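Plaltex Sheers at Home
Photo gallery: Curtains and Windows

Posted 2 December 2019

The sheers in this gallery come from the Plaltex open weave range, which we have carried since March. Most of the questions we get at the counter are about how the fabric looks once the lights are on indoors and it is dark outside. Shop displays are not much help with that, so this gallery covers evening views, notes on hanging, and answers to the questions we hear most often.

The range comes in 13 colors. The off-white and the light beige are the two that people tend to mix up, and under a warm lamp both of them pick up some pink. If you are matching to a wall color, borrow the sample book and look at it after dinner as well as in the morning. Sample books can be kept for 3 days.

Purificación Arrieta, who runs our workroom, recommends choosing the fullness before the color. A sheer that is cut too narrow hangs flat and shows every join. She works to double the width of the track for open weaves and a little less for closer ones. For a tall window she also prefers one wide panel to several narrow ones, as there are fewer seams to line up.

Evening views

The pictures are of sheer curtains hanging in long folds. The first is beside a tall window with a very dark brown frame. The second is mostly curtain, in an off-white to light beige tone.

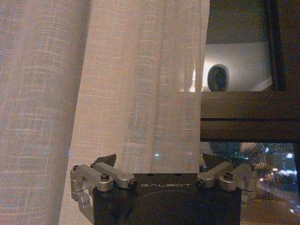
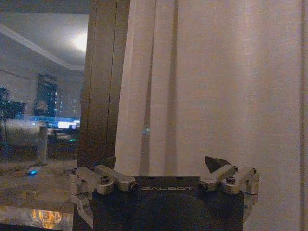 Sheer curtains in soft indoor light.

Notes on the first picture

The weave has thicker threads running both ways, which make a faint check. It is easiest to see where light comes through a single layer. Where the fabric doubles over on itself the color goes grayer. This is normal for an open weave and does not mean that two panels have been cut from different rolls.

Dark frames and pale sheers work well together. The frame gives a firm edge to the window and the curtain can stay plain. If your frames are white, a sheer with a stronger texture will keep the window from looking washed out.

Glass reflects the room at night. With the curtain pulled to one side you get the city lights in the lower pane and the inside of the room in the upper one. People who find the reflection distracting usually draw the sheer across the whole window and leave it there until morning.

Notes on the second picture

The folds are long and vertical, and there is a faint seam toward the right. Seams in a sheer will always show a little with light on them. We press them open and run them the full height of the panel. Ask the workroom to place them inside a fold if you would like them less visible.

Questions we are asked

Can people see in at night? Yes, to some extent. An open weave softens the view but does not block it when the lights are on. For bedrooms we suggest a second track with a lined curtain behind the sheer, or a roller blind fitted close to the glass.

How long should they be? Measure from the track to the floor in several places and use the shortest figure. Floors are rarely level. Linen moves a little with the weather, so leave a small gap unless you want the hem to rest on the floor.

Do they need to be washed before hanging? No. Steam them once they are up and let them drop for a day or two before you judge the length.

How are they washed? Cool water, gentle cycle, no spin if your machine allows it. Hang them back on the track damp and pull the folds straight by hand. Do not put them in the dryer.

Which track? We use the Prirnomar ceiling track for most orders. It takes a 90 degree corner without a joint and comes in white, gray and black. The gliders are sold in packs and it is worth buying one pack more than you need.

Can you shorten curtains bought somewhere else? Yes, if they are clean. Bring them in on the hanger or rolled, and pin the length you want at both ends.

Ordering

Made-to-measure panels take 13 working days from the date we confirm your sizes. Fitting can be booked at the same time. Please have the window clear of furniture on the day.

More in this series: Lined Curtains, Roller Blinds, Tracks and Poles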